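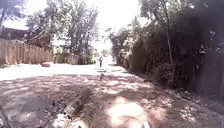

Culport Unpaved Lanes Survey: Data Card

Summary
The dataset records the surface condition of unpaved public lanes in the Culport district. It holds 3000 entries, one per lane segment, and is maintained by the Idero Institute for Local Roads.

Contents
Each entry gives a segment code, width, surface type, drainage class and a condition grade from 1 to 4. Grade 4 marks segments that need repair before winter. Lanes under private ownership are excluded.

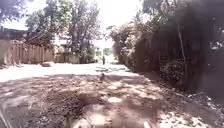
Collection
Field staff graded each segment on foot between April and June. A second grader checked 700 segments without access to the first result. Where the two grades differed, the lower condition was kept – users comparing districts should bear this in mind.

Known limits
Drainage class was assigned from maps and is less reliable in the Barroso quarter, where several ditches have been moved. Widths exclude verges.

Terms and contact
Reuse is permitted with credit to the Institute. Corrections should be sent to Femke Leemans, data office, with the segment code in the subject line. Kristof Van Rooij handles requests for earlier releases.

Current release: version 2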